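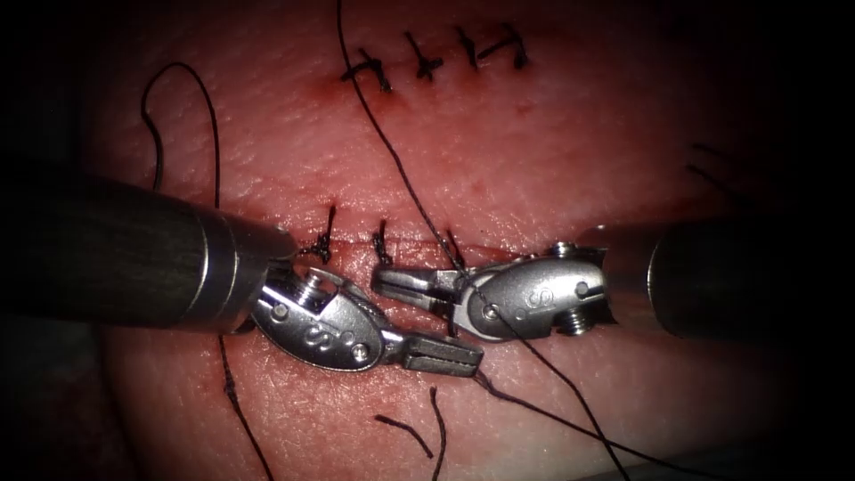
Two needle drivers below the upper and lower incisions.

Hembridge Reggae Sleeve Notes

Sleeve notes and track listings from roots, dub and lovers rock records, typed up as plain text. The current release is called Nuson. The earlier release, Dogbe, used a different column order and should not be mixed with it.

Contents

notes.csv: one row per record, with the full sleeve text
tracks.csv: one row per track, with side, position and running time
credits.csv: players, engineers and studios as printed
labels.txt: label names and their known spellings

Running times are in seconds. Where the sleeve and the disc label disagree, the disc label is used and the sleeve value goes in time_alt.

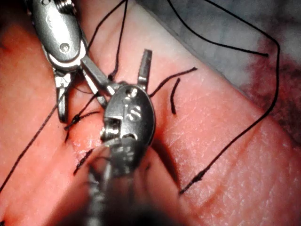 Text was typed by hand from the sleeves. Baoshan Guo and Remo Sanna each typed half, then checked the other's rows. Spelling follows the sleeve, including patois forms and printing errors. Line breaks are kept as a single vertical bar. Notes longer than 60 lines are split over two rows with the same record_id.

Dub versions have their own rows in tracks.csv. The version_of field gives the track_id of the vocal cut, or is blank if the vocal cut is not in the set.
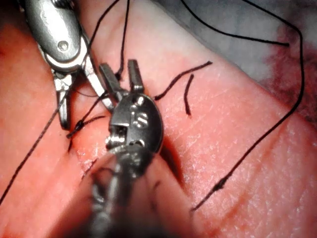 Instruments and black suture thread on the pink pad.

Known problems

Credits for horn players are thin on 7-inch singles.
Producer and arranger are sometimes swapped in the Vitoreo pressings.
A release year of 0 means no year is printed.
16 records have a catalogue number shared with another title. Join on record_id, not on catalogue number.

Use

The typed files may be used for research and teaching. Rights in the sleeve text stay with the writers and labels. Lyrics are left out.
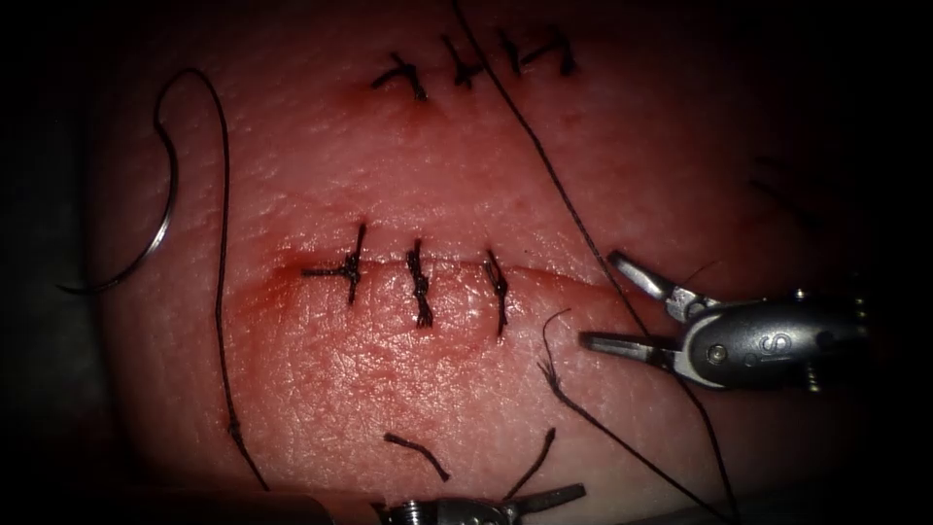
Both incisions with black interrupted sutures.

Changes

July: running times converted from minutes; label spellings merged by Ülle Ķēniņš.

Corrections go to Rocío Pacheco, with the record_id and the wording as printed.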